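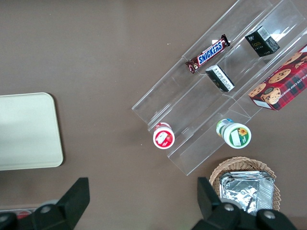 Section 4. Recording a pick-and-place set

Episodes for the shelf task all start from the same rest pose, fingers open, tray clear. Set up the table before you start the Doltulel recorder, not after. The stepped clear stand goes on the far side with stock in every tier you plan to use – Snickers bar up top, small black cartons in the middle, cups in the lowest row. Basket of foil packs near the right finger, cream tray on the left. Check the wrist view now. If the tray is out of view completely, move the tray, don't move the camera.

Before you start

Vindura arm powered, e-stop released, gripper homed.
Pant leader handle plugged in and showing green.
Disk space for at least 40 episodes. Check it.
Lights the same as last session. Blinds too.

4.1 Record an episode

1. Open Cinton, pick the task name from the list. Don't type a new one, typos make a second task and then nobody can find the data.
2. Type the prompt. Short and plain, eg "put the sandwich on the tray".
3. Arm to rest pose. Wait for the beep.
4. Press Record. Hold still one second, then move.
5. Approach slow, last bit straight in. Close the fingers until the item stops slipping, no further.
6. Lift, carry over the tray, stop. 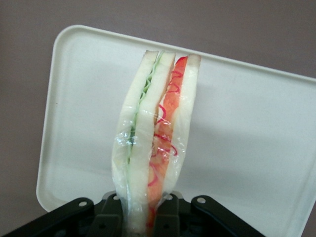

Fig. 4-2. Wrapped sandwich model held over the tray. Grip at the lower end, filling side visible.

7. Lower until it touches, open, back off. Don't drop from height, the model will learn to drop.
8. Return to rest pose. Press Stop.
9. Mark Keep or Discard right away.

CAUTION – Keep your free hand out of the workspace while the handle is live. Pause first, then reach in.

NOTE – Shiny wrap throws glare into the wrist view. Some glare is fine and we want it in the set. Whole item washed out = discard.

4.2 What to change between episodes

Move the target item every time. Turn it as well. Swap tiers every 5 episodes and shift the tray a little. Leave the other stock in place unless the task sheet says other wise.

Misses are OK if you recover in the same episode. Tag it "retry". A miss with no recovery gets discarded.

4.3 If it stops mid-episode

Error 238 – leader handle lost. Reseat the cable, home the gripper, start the episode over. Do not resume, the timestamps wont line up.

Recorder frozen – close Cinton, leave the arm powered, reopen. Last episode is usually saved as partial. Delete it.

Upload is covered in the next section. Leave the machine on till it finishes.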